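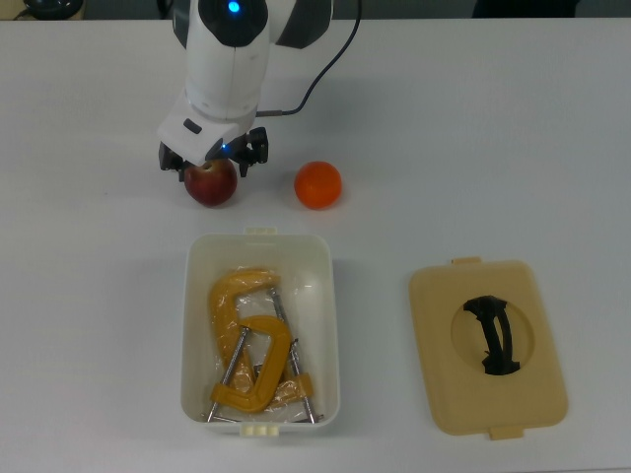 One box per table: is it really tidier?

By the time you read this the white boxes will have been on the tables at Paracha for 18 weeks, and the Osodis people would like us to say how well it is going. Their own note, pinned up by the sink since December, says that shared tables are "cleared in moments" and that lost property has become "a thing of the past". I have my doubts on both counts, and as I've been asked to fill the space in this issue I may as well set them down.

For anyone who has joined us lately, the scheme works like this. Each table has a plastic storage box. At the end of a session, whatever is still lying on the table top goes into the box, and the box goes on the shelf with the table's number facing out. You don't sort anything. You don't ask whose it is. The owner comes back, looks in the box for the table they were sitting at, and takes it home. Sorting is the thing that stops people tidying, we were told at the Osodis talk, so take away the sorting and people will tidy.

The first half of that is true enough. I have watched a table go from covered to wiped in the time it takes the kettle to boil. Before the boxes, the same table would have stayed covered until the next group came in and pushed it all up to one end with their elbows. I give the scheme full marks for that and I'm not going to pretend the old way was better.

It's the second half I don't believe. The sorting hasn't gone anywhere. It has been moved from the person who made the mess to whoever next takes the box down off the shelf, and that person knows a good deal less about what's in it.

Take fruit. Half the building seems to live on it, and good luck to them, but an apple is on the table top as surely as a glue stick is, so by the rules it goes in. In it goes, with the tools, and up on the shelf. On a weekday that does no harm and somebody eats it at the next session (I wouldn't, but I've seen it done). On a Friday it sits there over the weekend against whatever it was dropped next to. I have put my hand into a box for a tape measure and found a pear first. I won't go on.

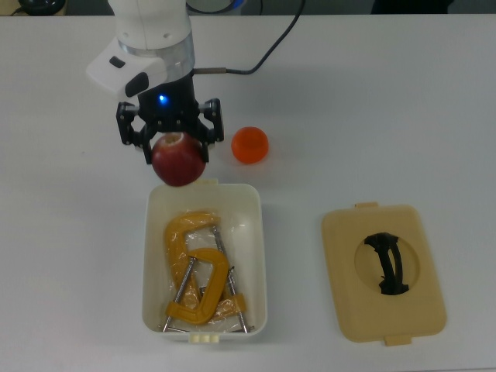
Apple and white box, with two yellow clamps on a clear bag inside.

Clamps are my other complaint. They are heavy for their size, they're an awkward shape, and they have no business underneath anybody's lunch. They also belong on the rack by the door, where you can see if one is missing. Once they are in the boxes the rack tells you nothing. Mohsin Hayat went looking for the yellow ones before the shelf-building afternoon and had to take down box after box to find enough for everyone. He was very good about it. He said it was like doing a jigsaw in somebody else's loft.

I put all this to him again later, as he was the one who argued for the boxes in the first place, and he didn't really accept it. His view is that the box is only as silly as what you put in it, and that people who drop an apple on top of a clamp would have left both of them on the table before. "You're comparing it with a tidy room we never had," he told me. That is a fair point and I've thought about it since. But the note by the sink doesn't say that the boxes are a bit better than nothing. It says lost property is a thing of the past, and there's a bicycle lamp on my desk that would disagree.

Then there is the question of the bags. When the boxes first came, some of the groups started lining them with clear plastic bags to keep the bottoms clean. Nobody had told them to and I can see why they did it, because glue and sawdust are a pain to get out of the corners. But a loose bag crumples up, and small things get under it. Screws do, pencil sharpeners do, and one earring did, which I'm glad to say has gone home. If you must line your box, use a bit of old cloth cut to the size of the base, or a folded sheet of newspaper, and shake it out over the bin when you've finished. Better still, wash the box. It's plastic. It'll stand it.

I'd also like to know what we are paying for. The boxes came from Hekulov, who do a perfectly decent box as far as I can tell, and I've nothing against them. What I object to is the next stage. Osodis have offered us a "full clear-surface plan", with more boxes, printed labels, a wall chart and a morning's training on how to put things into them, and the price for the whole of it is £4,000. I read the leaflet twice to see what I was missing. As far as I could make out the labels come in four colours.

The leaflet leans heavily on the Nerberg building, where they have 43 of these boxes and are said to be delighted. So I went over there. It's a lovely place and they gave me a very nice cup of tea. The shelves looked splendid — all the boxes in rows, all the numbers facing out, nothing on the tables but the tablecloths. I asked if I could look in one. It had a hairbrush in it, a bag of wall plugs, a satsuma and a library book. I asked how long the book had been there and the answer was that they didn't often open that one.

Which is more or less what I expected. A row of matching boxes looks tidy from across the room, and I suspect that's what most people mean when they say the scheme is working. I'd want to see someone walk in, ask for a thing by name and have it in their hand before their tea went cold. We haven't tried that here. I would quite like to, if the people who are keen on the wall chart would agree to be timed.

In the meantime I'd suggest a few changes that cost us nothing.

Food stays out of the boxes, all of it, including fruit and including fruit you are "coming back for". We've got a bowl by the kettle. It's big enough, it's easy to see into, and anything in it is fair game, so if you want your apple, take it with you.

Clamps, saws and anything else with a hook on the rack go back on the hook. It's a few steps from the furthest table.

Whatever is left after that can go in the box, and I'm happy with that. Pencils, tape, scraps of sandpaper, somebody's glasses case. It's a box for bits and it does bits very well.

And each table empties its own box at the start of the session, before anything new is put out. This is the one that will meet with groans. It takes 2 minutes, and I know it does, as I've been doing it for table four on my own for a month. Most of what I've found belonged to people sitting in the same room as me.

Mohsin says that if I'm so sure of all this I should write it up for the noticeboard in place of the Osodis note, and I've told him I will if he'll help me get the old one down. It's been laminated and stuck up with something very strong.

If you disagree, please say so and we'll print it next time. I'd particularly like to hear from anyone who has gone back to a box and found what they had lost in it, at the first try, without moving anyone else's things. I've had one such report so far and it was about an umbrella, which was sticking out of the top.

The bicycle lamp is a rear one, red, on a rubber strap. Ask for it at the desk.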